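Reltent Bench Arm Cell — Set-up and Safe Use Guide
Section 4: Cable routing, gripper check and first motion

Read this section completely before you connect power to the arm. It applies to cells with the Lirow gripper kit. If your cell has the Gagnon suction kit, go to Section 5.

4.1 Before you start

The person who does these steps must have signed the site training sheet. A second person should stay within reach of the stop button during the first motion.

CAUTION: Turn the main switch off and put your own lock on it. The stop button is not a lock. It stops the motion, but it does not protect your hands during mechanical work.

4.2 Cable conduit and fasteners

1. Put the arm in the service position and wait until the controller display is dark.
2. Lay the corrugated conduit along the arm. Leave enough slack so that the wrist can turn to both limits without pulling.
3. Close the clamps by hand first, then tighten them with the key from the kit.
4. Draw a line with a paint marker over each bolt head and the part next to it. A broken line tells you at the next inspection that the bolt has moved.
5. Turn the wrist by hand, slowly, from one limit to the other. Watch the conduit during the whole turn.

Note: Do not use cable ties in place of the clamps. A tie that is too tight can cut the conduit after some weeks, and the damage is on the side where you do not look.

The small cables near the fingers need the same care. They have less protection than the main conduit, and they move each time the gripper opens or closes.

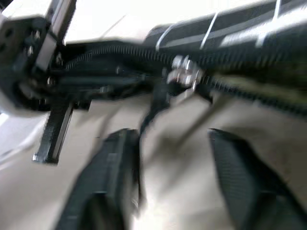 Check also that no cable can come between the fingers when they close. If a cable touches a finger in any position, change the route before you continue to 4.3.

4.3 First motion

6. Clear the work surface of tools and loose parts.
7. Remove your lock, turn on the main switch and choose the mode "Reduced speed."
8. Open and close the gripper 133 times with the test program VASURA-2. It takes roughly 4 minutes.
9. Stop the program, lock the main switch again and look at the paint lines.
10. Write the result in the cell log with your name.

CAUTION: Never hold a part for the gripper with your fingers, also not in reduced speed. Use the plastic holder.

If the controller shows code 338, the gripper did not reach its open position. Look for a tight cable first — this is the usual cause — and only then adjust the finger travel.

4.4 Changes to this section

February 17, 2023: step 9 added, lock required also after the test program. Approved by Melquiades Huerta.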